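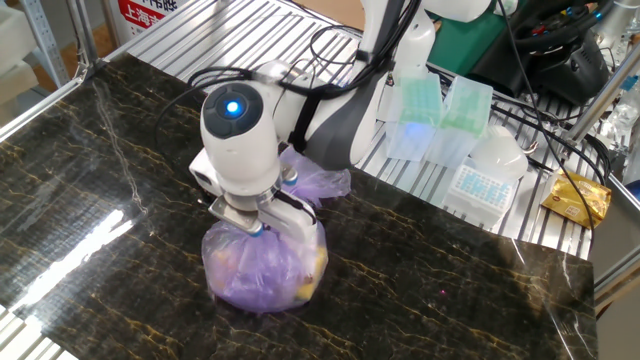 A rule you can't say out loud while your hands are busy isn't going to get followed, according to Natalina De Luca, and I'd been chewing on that line for a week before I finally got Yesenia Beltrán on the phone to ask her whether she agreed.

She laughed. "Natalina says that to everybody. She said it to me when I had 104 of them."

So that's where we started, with the 104 rules. Beltrán writes and looks after the working rules for the robot arms at Sellosus, and has done so long enough to have thrown out most of her own early work. The first version was a document she describes as "a very thorough thing that I was extremely proud of." It covered arm speeds, glove types, where to stand, what color tape to use for what, how to coil a cable. People signed a sheet saying they'd read it. Then one evening in February she watched a new operator reach in to straighten a bag while the arm was paused, and she realized that the rule against doing exactly that was on page nine, between something about labels and something about chair height.

"He'd signed for it," she said. "He'd probably even read it! And he was a careful guy. It was paused, it looked asleep, the bag was leaning over, so he fixed the bag. I would have fixed the bag."

I asked what she did that night. She said she went home and ate cereal for dinner, and the next morning she started crossing things out.

What's left is nine rules on one side of one sheet. The other stuff didn't all vanish (the cable coiling page is still around somewhere, she says, and some people are fond of it), but it moved into what she calls the handbook, and the handbook is for looking things up. The nine are for knowing.

I wanted to hear all nine and she wouldn't give me all nine. I got four, which she said were the ones that travel, meaning they'd make sense at somebody else's bench. The others have to do with their building and their door locks.

The first is the one about the paused arm. Paused counts as moving. If any part of you is going inside the reach of the arm, it gets stopped properly, with the stop button, and the person going in is the one who presses it. "Your hand on the button, then your hand in the space. Same person. I don't want anybody calling across the room, are we good? Yeah, we're good. Who's we?"

I pushed on this a little. It sounds slow, and these folks repeat the same pick over and over. Doesn't it drive people nuts?

"Sure it does. For a while," she said. "And then you find out that most of the reaching in was unnecessary. People were fussing with things. They'd nudge the bag to make it a nicer pick, and now you've learned something about a nicer pick." She thinks the stop button rule has done more for the quality of their results than any of the rules she wrote about results. I hadn't expected that, and I wrote it down with a star next to it.

The second rule is about what's allowed in the gripper. Everything that gets picked up has to be on a list, and anything soft or filled gets listed as it will really be handled, contents and all. A plastic bag isn't an entry. A bag with food in it, tied, held by the neck — that's an entry. Beltrán got quite worked up about this one, in a nice way.

"People love to write 'bag.' Bag! A bag of what? Is it open? Where are you grabbing it? If you grab it by the side, you're squeezing whatever's in there, and the film slides, and you don't know what you're holding until you lift. If you take it at the neck, up where it's gathered, at least the weight hangs under you. It's the same bag on paper. It is a completely different job."

Her entries have a grip point, a lift height and a line for what the operator should do if the thing is dropped. That last line is the one she checks first when somebody hands her a new entry. For food bags the answer is short: stop the arm, leave the bag where it landed until it's been looked at, then clean up before anything else gets handled. I asked whether she'd ever had a bag burst and she said, "Define burst," and then told me a story about yogurt that she asked me not to print.

Lift height took us off on a tangent. The house habit is to start low. The first lifts of any new item barely clear the surface, or don't clear it at all, and the bag is allowed to keep its bottom on the board while the fingers take up the slack. Only when that's gone well enough times does anyone get to raise it. Enough times isn't a fixed number, by the way. I assumed it would be, and she said she'd tried that and people ran up the count without watching.

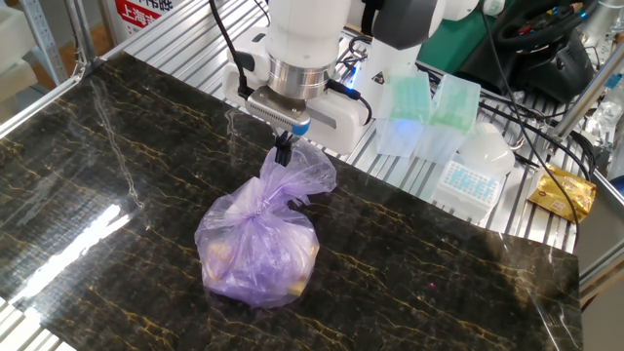
A knotted bag held by the neck, resting on the marble-patterned board. Photo: Sellosus

"Watching is the whole thing," she went on. "You put a number in a rule and people work for the number." So the rule says that two people have to agree the lift looks boring, and both write their initials. She told me boring is a technical term over there, and I think she was only half kidding.

That brings me to the third of the four, which I'd call the rule about speaking up, though on the sheet it's worded more plainly: anyone in the room may stop the arm, for any reason, and doesn't have to give the reason until afterward. I've seen versions of this in every workplace I've ever written about, and I've seen it mean nothing at plenty of them, so I asked how she keeps it alive.

She had two answers. One is that visitors press the button. When somebody comes through, a guest or a new hire or one time her own mother, they're walked over and asked to stop the arm while it's running. "It's scary the first time! It's big and red and you feel like you're breaking something expensive. So you do it once when it doesn't matter." The other answer is that stops go in the log with no name attached. The log has the time, what was being handled, and what happened next. Graziella Parisi fought her on that. Parisi wanted names, on the grounds that you can't ask a follow-up question of a blank space, and Beltrán told me freely that it's a fair point and that she still isn't sure she's right.

I called Parisi later to get her side. She was cheerful about it. "I lost that one, and the log got longer after I lost it, so what do I know," she said. "I'd still like to ask people things." She also wanted me to know that the rule about writing up the grip point was hers, and that Yesenia would probably forget to mention it. (Yesenia did forget to mention it. Consider it mentioned.)

The fourth rule is the one I've already stolen for my own garage, and there isn't a robot within a mile of my garage. It says that a change to the setup is a change to the job. If you swap the fingers, move the board, change the lighting or switch from one sort of bag to another, you go back to low lifts and start over. Doesn't matter how long it ran fine yesterday.

I asked about lighting specifically, as that seemed a bit fussy to me. Beltrán said she used to think so too. Shiny surfaces and clear or tinted plastic are a pain for cameras, she explained, and a patch of glare that sits harmlessly in one corner can end up right on top of the thing you're trying to pick if somebody shifts the board over. "And then somebody says the robot got worse. The robot didn't get worse, you moved the shiny spot." So the position of the board is written down, and so is which overhead lights are on, and she'd like everybody who shares results with anybody else to do the same.

Which led us to sharing, and here the mood got a bit more serious. Sellosus trades notes with a group called Sostholm, and for a good while the two of them were comparing things that couldn't be compared. One side was logging a pick as good when the fingers closed on the bag. The other side waited until it had been set down again in one piece. Both called it a success. They spent a whole call being polite to each other about how different their numbers looked before Dexter Montoya, on the Sostholm end, asked what everybody meant by the word.

"I wanted to crawl under the desk," Beltrán said. "We had a rule for tape color. We did not have a rule for what success was."

They have one now, it's in the nine, and both outfits use the same wording. She read it to me: the item was lifted, moved, released where intended, and is in the same condition as before. If you can't tell what condition it's in, the pick gets marked unknown. She's fierce about unknown. A log with no unknowns in it makes her suspicious, and she says she'll send one back.

I asked whether any of this ought to be an official standard, with a number and a cover page and so on. She took a while to answer. There are formal safety standards, and she was clear that her sheet sits on top of those and doesn't replace a word of them. What she'd like for the everyday stuff is something looser, a shared set of plain definitions and a shared log format, short enough that a small lab would really use it. She and Montoya have been passing a draft back and forth. It's currently two pages and she wants it to be one.

"Dexter keeps adding examples," she said. "They're good examples! I keep taking them out."

Toward the end I went back to Natalina's line about saying a rule out loud while your hands are busy, and asked whether the nine pass. Eight do, she told me. The one that doesn't is about battery storage, and she's been trying to shorten it since spring. If you've got a good short way to say it, I can pass it along to her, and she said she'd take suggestions from anybody, including people who've only ever picked up a bag with their own hands.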